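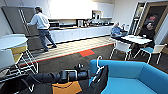
Break room, May, mid-afternoon

Notes on the kitchen end before I forget them, mainly for whoever takes over the Jallmont refit list from me.

The tall steel fridge stays where it is, at the left. I did wonder about swapping it to the other end, but people come in and go straight to it, and it would be a shame to upset a habit that works so nicely! Microwave and coffee machine can stay put on the long counter as well. The right-hand end wants a proper sort-out, though (small appliances and containers all huddled together, bless them), and I'd like to see if any of it could go in the white cupboards.

Floor: I am still very fond of the wood-look strip along the counter with the thin red-orange line beside it. The grey carpet is holding up well enough. Ernuvmont quoted 354 for a deep clean, which includes the red-orange and teal patches, and I've asked them to come after 4 pm so that people can have their lunch and their laptop time at the round tables in peace.

The yellow-seated chairs: Plostdale can send 2 more, 30 days' wait. I think we should say yes, but the whole pot is 1,000 and I haven't heard back about the Alcaraz blinds yet. It does get terribly bright over that counter.

To do: chase blinds, measure inside the upper cupboards, descaler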